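Pemell Square Maple Board

Home > Boards and Tops > Pemell

Item no. 811
Made in the Roneck shop, ships flat

I've been making the Pemell longer than anything else in the shop, and it's still the one I reach for when somebody writes in asking for "just a good flat board" (I get that email a lot!). It's square, it's pale maple, and it's the same size every way you turn it, so you can put it down on a bench or a kitchen table without thinking about which end goes where.

I glue each one up from planks, and I pick the planks for calm grain. You'll still get some waviness and a few darker tan streaks, that's maple for you, and I happen to love it. What I try to avoid is anything so busy that small things get lost on top of it. People use these for sorting beads, for puzzles, for letting kids play with blocks, for rolling out dough, and a light quiet surface helps with all of that.

The near edge in my photo shows the bevel pretty well. It's a small one, just enough that the edge doesn't bite your wrists when you lean in, and I do it by hand after the last sanding.

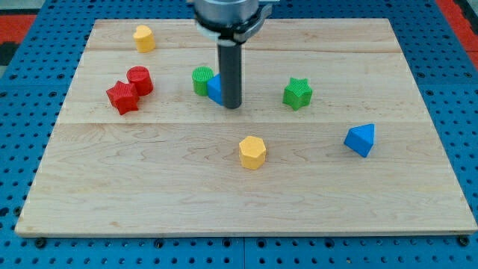 Will the seams between the planks catch on things?
They shouldn't. I sand across the joints until I can't feel them with a fingernail, so small pieces and paper slide right over. If you ever do feel a ridge, usually after a very dry winter, a light pass with fine sandpaper along the grain takes care of it.

I get asked about finish too. The standard one is Jaditz oil, two coats, rubbed in and left to cure before I pack the board. It keeps the wood nice and light, where the oil I used before turned everything yellow by August and drove me a little crazy. You can also order it bare if you'd like to finish it yourself. Bare boards leave here a couple of days sooner.

Care is easy. Wipe it with a damp cloth, dry it, and stand it on edge to air out. Please keep it out of the dishwasher and don't leave it soaking in the sink! Oil it again when it starts to look chalky.

What you get
One Pemell board, square, maple
A 2 oz tin of Jaditz oil (oiled boards only)
A cotton wiping cloth

Options
Oiled or bare
Rubber feet, set of four, add $13
Gebretsadik canvas sleeve, add $20

The sleeve is worth it if you carry your board back and forth to a class or a club. It has a flap and one long handle, and the canvas is heavy enough that I've stopped wrapping mine in a towel.

Rubber feet come loose in a bag with screws, and the board works fine without them if you like to flip it and use both sides.

Page updated 2019-04-06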